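Parnow Parish Church

Parnow is the small hill parish north of Geltlow, and its church is the one most people round here mean when they say "the old church," even though Geltlow's is older by a good margin. I've been going in and out of it since I was a kid, so forgive me if this entry wanders a bit (they usually do, and Gladys Cabrera has stopped trying to fix mine!).

The building is a plain rectangle with a short chancel tacked on at the east end and a squat tower at the west. The walls are local sandstone, a kind of tired yellow, and the quoins are a harder gray stone carted up from Honeritz. If you stand by the north door you can feel where the two meet, because the sandstone has worn back and the gray hasn't. The roof is slate now. It was thatch once, then wooden shingle, and the steep line of the old thatch still shows as a ridge on the east face of the tower.

Inside, the nave has no aisles. I like that about it, you get the whole room at once. The pews are later than they look and seat 53 if nobody minds their elbows. The font is an eight-sided lump of gray stone with a lead lining, and the carving on it has been argued over for as long as I've been reading about it. I say it's vine leaves. Gladys says oak. The old county survey says "foliage, coarse," and I think that's a little rude.

The pulpit came secondhand from the Mosquera chapel when that closed, and it's too tall for the space, so whoever preaches ends up talking to the back wall over everyone's heads. There's a carved band of grapes and wheat around the top, and one panel on the stair side has been put back upside down. I must have looked at it for twenty years before I noticed.
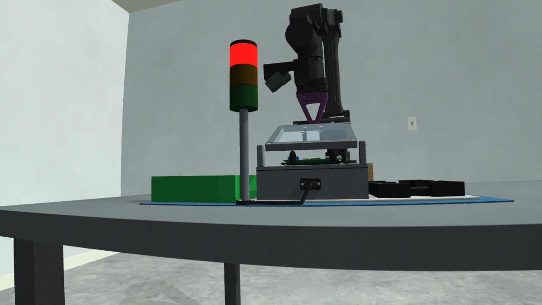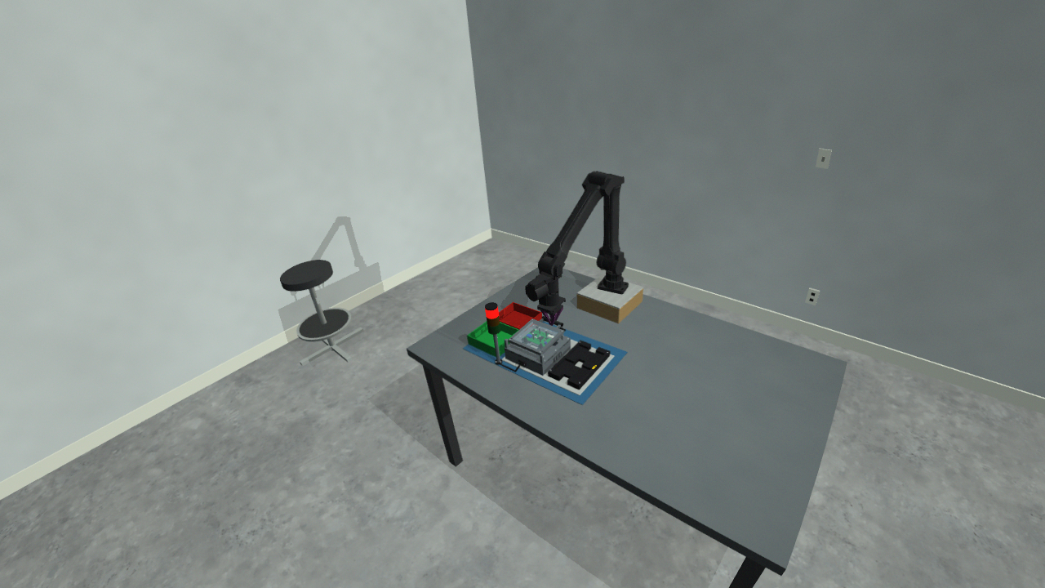 Simulated views: a dark gray tabletop with a stack light, and a black robot arm at a table.

The tower holds three bells. The tenor is the good one, cast in Honeritz, with a blurry inscription and a founder's mark shaped like a key. The treble was recast after it cracked and has never quite matched the others, so when all three go together there's a sour note that you either love or put up with. I love it. The ladder up is steep and the trapdoor is heavy, and the ringing chamber has a lovely little window looking straight down the valley to Geltlow.

As for the windows, most of the glass is clear. The exception is the east window, three lights, showing a shepherd, a fisherman and a woman with a lamp. It was paid for by subscription, and the surviving account book gives the cost as 2,920 dollars, including the new lead and the hauling. Morning light is best for it, and by noon the color has gone off the floor altogether.

The organ is a one-manual instrument with 13 stops, two of which don't speak. It sits in the northwest corner where the stove used to be, and you can still find the patch in the ceiling where the stovepipe went through. Before the organ there was a band of fiddles and a bass viol, and the viol's case was in the vestry for years. I'd dearly like to know where it went after that.

The churchyard is bigger than the church deserves, all on a slope, with the oldest stones up by the wall. Plenty of them are unreadable now. The best one is a slate marker to a millwright, with a waterwheel cut into it so cleanly that you can follow every paddle. The yew by the gate is usually said to be 2,000 years old. I've never seen a scrap of proof for that, and I'd guess people just like the number, but it's a huge old thing and hollow enough to stand in.

Services are shared with Geltlow, so Parnow gets every other week, plus the lamp service in November, when the place is lit entirely by candles and is absolutely freezing (wear two pairs of socks). The rest of the time the north door is left unlocked during daylight. Give it a good push, it sticks at the bottom.

Entry last revised 2021-08-11. The section on the bells replaces an older one that had the treble and tenor the wrong way round.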